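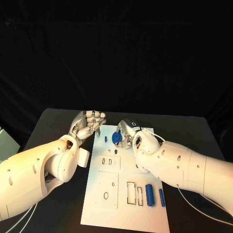

Brellmont 80 parts organiser: bench review

The Brellmont 80 is a wall-mounted drawer cabinet for small components, with 80 drawers in a steel shell. We bought two at the trade price to replace a set of biscuit tins and a shelf of jam jars. They have been in daily use since October, one for fixings and one for plastic fittings.

Mounting

The shell hangs on two keyhole slots. The slots are pressed a little too wide for the screws in the packet, and the cabinet can shift sideways by a few millimetres when a stiff drawer is pulled. We swapped the screws for a larger pan head and the movement stopped. The paper template is printed at the correct size, though the left slot was marked slightly high on both of ours. Measure from the cabinet itself.

Drawers

Each drawer takes one divider, fitted in any of three positions. The divider is a push fit and stays put with screws and nuts. With fine washers it is less good: there is a gap at the bottom edge, and M2 washers will slide under it if the drawer is shaken. A thin bead of hot glue cures this, at the cost of making the divider permanent.

The rear stop works well. A drawer pulled out sharply will halt at full extension and hang at a slight angle without dropping. To remove it, lift the front and pull again. New users tend to miss the second step and tug at it.

Load

The maker gives no figure per drawer. We filled one with 200 M6 bolts and left it for a month. The base bowed enough to rub on the drawer below – not enough to jam it. Heavy items are best kept in the bottom row, where the shell floor supports them.

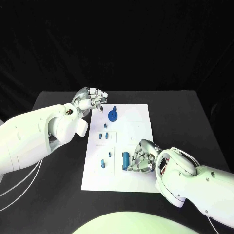 Labels

The label slot is the weakest part of the design. It accepts a strip of card behind a clear window, but the window is open at one end and cards creep out. Printed adhesive tape on the outside of the drawer is easier to read and has stayed on. We label by thread size first and length second, and leave one empty drawer per row for new stock.

Stock check

Before the move we logged 2,291 pieces in the tins. After sorting, 1,418 were kept and the rest went to scrap or back to the general store. The cabinet can take no credit for that, but separate drawers did show how many part-used packets we had of the same screw.

Compared with the Windwood

We also have an older Windwood cabinet with a plastic shell. Its drawers are deeper and run more smoothly, and its dividers fit tightly to the base. It has no rear stop, however, and two drawers have cracked at the front corner. The Nikolaidis steel unit was considered and rejected on depth, as it would have fouled the door.

Verdict

A sound cabinet with poor labels and loose mounting slots, both easily put right. Suitable for fixings up to M6. Spare drawers are sold in packs of four, dividers separately. We would buy it again for fixings and keep the Windwood for washers.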